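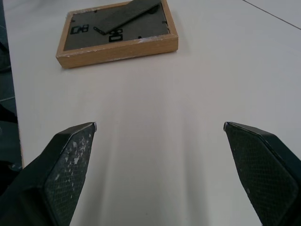 Cormier to Reprint Skaketti in One Volume

Cormier will bring the horror comic Skaketti back into print this October, the publisher said. All 18 issues will be collected in a single hardcover of 846 pages, the first time the full run has been sold as one book.

Skaketti was written by Kirsten Dufour and drawn by Raymonde Turcotte. It follows a ferry crew stranded in the harbor town of Clemar, where the dead are buried standing up. The first four issues came out in black and white from a small press that closed before the story was finished. Cormier picked up the series with issue 5 and added color.

The new edition keeps the early chapters in black and white. Turcotte has redrawn 20 pages from the second issue after the original art was lost in a move.

"I tried to draw them the way I drew back then, bad hands and all," Turcotte said. "Kirsten asked me not to fix anything."

Dufour has written a new afterword and left the script alone apart from a few spelling errors. The book will also include the covers, several pages of pencil sketches and a short story, "Low Water," that ran only in a convention program.

A paperback is planned for next spring. Cormier has not announced a price for either edition.

Dufour and Turcotte are also working on a new series called Sirnunus, set in a mountain hospital. Dufour said the first script is done and Turcotte will start on the art in November. It has no release date.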